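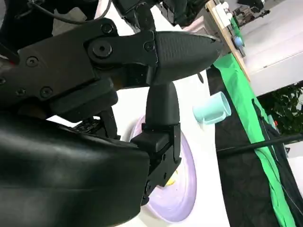

*Black gripper, from very close.*

May 26, 2021

Up before five to look at the tank. The float was down again, below the second mark, so the well pump ran most of the night and didn't keep up. I had set the drip to start at four and I turned it off by hand. The apricots got their water and the lower beds got none.

It was 97 yesterday by three in the afternoon. That is September weather and we aren't through May. The young tree by the gate has curled leaves on the west side. I put a piece of old sheet over two stakes to shade it and will see how that goes.

Called Zarnodis when they opened at eight. The woman on the phone found our record from when the pump was put in and read me the depth, which I had forgotten: 90 feet of pipe, with the pump hung a little above the end of it. She asked if the water was coming up with air in it. I said yes, the kitchen tap spits in the mornings. She said that could be the water level or it could be a crack in the drop pipe, and they won't know until they pull it. The pull is $600 before any parts. The first opening is a week from now. I took it.

I don't like spending that to hear that the well is low. Everyone on Arroyo Road is low. The Prelano paper had a piece on it, with a map, and our stretch was the darkest color on the map. But if it is the pipe, then I have been pumping water back down the hole since winter and paying for the electricity to do it.
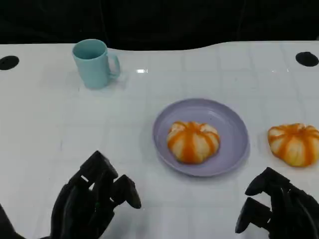

*Light blue mug, white table.*

Oana Bucur came by late in the morning with eggs and stayed to look at the tank with me. She thinks pipe. Her reason is that her own well is uphill from ours and drilled shallower, and she has not had any air in it. That made sense to me. She also thinks I should have a second tank and fill both at night, and she knows of one for sale in Prelano, used, from a man who kept horses and has moved them. I said I would drive over and look. I'd need to pour a pad for it, or at least level some gravel, and the only flat place is where the woodpile is now.

We talked for a while about the beans. Hers are up and mine are not. She planted the same day I did, out of the same bag, but she soaks hers overnight and I never have. I said I'd replant half a row soaked and half dry. She said just soak them all.

After lunch I moved the hose to the squash and let it run slowly while I cleaned the drip filters. They were bad. Fine red sand in both, more than in spring, packed into the mesh so that I had to use the old toothbrush and vinegar. I saved a spoonful of it in a jar lid to show the Zarnodis people. If the pump is pulling sand it may be sitting too near the bottom, or the well may have filled in some. I wish I had written down what the filters looked like a year ago.

So, to start doing that, for the record:

- Tank at 5 a.m.: below second mark
- Tank at 6 p.m.: just above second mark, drip off all day
- Filters: red sand, both
- Kitchen tap: air in the morning, clear by noon

Oro slept under the truck all afternoon and would not come out for anything, even when Oana left. His water bowl was too hot to be any good where I had it so I moved it to the north side of the house. He found it by himself around dinner.

I did the accounts after we ate. We can pay for the pull out of the roof money, and the roof can wait – it doesn't rain anyway. A second tank would have to come from somewhere else. I might sell the tiller. I've used it once since the beds went in and it takes up half the shed. I'll ask what they go for.

Nearly dark now and it's still warm in the house with every window open. There is a little wind from the canyon. I set the drip for the apricots only, half the usual time, starting at three. The lower beds I'll do with the watering can in the morning before the sun gets on them. Beans are in a bowl on the counter, soaking, the whole lot.

Tomorrow: call about the tank, move the woodpile if it's cool enough, take Oana's egg cartons back.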